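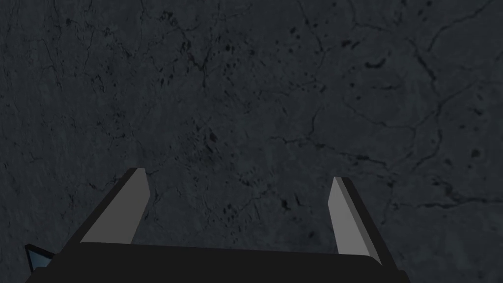 Thread last edited 27 Mar 2020

1/ Notes on what changed for the people on the packing line at Rastex after the Uvero cell went in. I'm the controls tech at the Skatmont plant. Mostly job content, shift layout and fault handling. Cycle time only where it matters to someone's day.

2/ Starting point. Cast pump fittings arrive in bins from Trịnh. A packer takes one out, turns it flange down, puts it in a divided tray. A full shift at one station was 200 trays. Light part, bad wrist angle, same motion all day.

3/ The cell does that motion now. Parallel-jaw gripper, flat fingers, nothing exotic. Two stations became one cell plus one person who used to be called a packer and is now called a cell operator. The pay grade moved in December. The job moved well before that.

4/ Most of the changeover work happens in simulation first. Palm, two fingers, a surface under them. The ground is a stock texture, cracked gray stone or concrete, take your pick. It has no bearing on the grip. The floor at Skatmont is painted green.

5/ What you check with the jaws open and nothing between them: finger spacing against the part drawing, approach angle, how close the tips get to the surface before the planner complains. Dull work. It catches a lot of things that used to be found with a bent finger.

6/ Change number one for operators: they read the sim view. Early on it was on my laptop only and the operators got a finished program. They ran it, it faulted, they called me, I was in the other building. Now the view is on a screen at the cell.

7/ I expected to spend weeks on training. It took two afternoons. People who have packed a part for years already know where it can be held. They needed the vocabulary (approach, retract, clearance) and the button that steps the program one move at a time.

8/ Change number two: the fault list. The cell logs every stop with a code. When I pulled the first full list there were 97 stops on it, and the vendor codes put nearly all of them under "grip error." Useless as a category.

9/ So the operators rewrote the codes. "Part on its side." "Flash on the flange." "Bin empty, sensor says full." "Divider bent." Four of those go to someone other than me, which shortened my day and lengthened the supply clerk's.

10/ Flash on the flange is a thin ridge of leftover metal from casting. A human thumb slides past it without noticing. The gripper closes on it, reads the wrong width, stops. For years we had that defect in the trays and no record of it anywhere.

11/ Trịnh now gets the flash stops as a weekly file. Side effect of the robot being less tolerant than a person. The operator attaches a note per bin, and that note is the part of the job I would least like to automate.

12/ Change number three: walking. A packer stood in one place. An operator feeds bins, pulls trays, clears faults, and covers the label printer. Better for wrists. Worse for knees, according to the people with the knees. The mat was moved and a stool was added at the screen.

13/ Change number four: pace. With hand packing you could work fast before lunch and ease off afterward. The cell has one speed. Operators brought this up before anything else and I underestimated it. A fixed rhythm with random interruptions is tiring in its own way.

14/ Partial fix: a buffer rack between the cell and the strapping machine. The cell fills it at its own rate, the operator empties it at theirs. Cheapest item in the whole project. It was not in the quote.

15/ Headcount, since it will be asked. Two stations down to one operator per shift. The second person went to incoming inspection, which had been short for a long time. No layoffs on this line. I can't speak for the next line and won't guess.

16/ Inspection is a different job, though. It's seated, quiet, lots of gauge readings. One person likes it. Another asked to come back to the cell and did. A transfer on paper still needs someone to ask how it went a month later.

17/ Things the sim doesn't tell you: oil film on parts, bin walls that have been hit by a forklift, cable drag, what a worn finger pad does. Rigid shapes under even light behave very well. We treat a clean run in sim as permission to try it slowly, with a hand on the stop.

18/ Rule we wrote down after an argument: whoever runs the cell has to have seen the program in sim before it runs at full speed on their shift. If it changed overnight, they step through it again. Costs a few minutes at handover. Production agreed after some grumbling.

19/ Reply to a question in my messages: no, operators don't edit the grip points in the live program. They edit a copy, run it in sim, and flag it. I review and load it. The current grip on the small elbow fitting came in that way and replaced mine.

20/ Open items. Night shift has no trained backup. The fault screen text is too small to read from the bin side. The step button is under the same cover as the mode key and people catch their sleeves on it. New cover is on order.

21/ Next part family is the long tee. The fingers may be too short for it, so that goes through sim first, with the day operator at the keyboard and me on the chair behind.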